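I paid off my car loan in October, 20 months early, and a couple of people at work asked how the numbers worked out, so I'm writing it down.

The car is a used four-door I bought from a lot in Clirnville. The dealer had its own financing desk and offered me a six-year loan that would have run into 2031. I had already been to Verkus, the credit union my employer uses, and their rate was a little over a point lower. I showed the dealer the Verkus letter. They went away for a while and came back with a match on the rate, but with a service contract folded into the payment. I asked for the price without the contract and the payment dropped by $107 a month. I had not noticed it on the sheet the first time through.

I went with Verkus in the end. The paperwork took one lunch hour. They wanted two pay stubs, proof of insurance and the purchase order from the dealer.

After the first year I started adding money to each payment. Check how your lender handles this. Mine treated the extra as an early payment on the next month until I called and had them mark it as principal only. I lost almost $400 in interest before I caught that. It was on the statement the whole time, in the column labeled "paid ahead."

The other thing I would do differently is gap coverage. I bought it from the dealer on Petine Road and later found my own insurer sold it for less than half. When I canceled, I got part of it back, and the refund went to the loan balance.

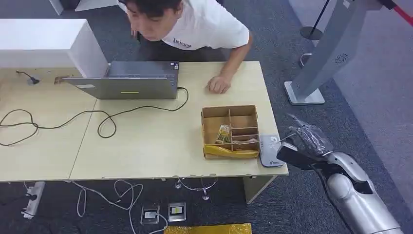
Chiu Building, Second Floor: Accounts Payable Department

The title took three weeks to arrive after the last payment. The state sends it by regular mail, so make sure your address is current before you pay off the balance. I also had to ask my insurance company to remove Verkus as lienholder, which they did over the phone.

I'm keeping the car. The payment amount now goes into savings on the same date each month, and the next thing it pays for is a set of tires.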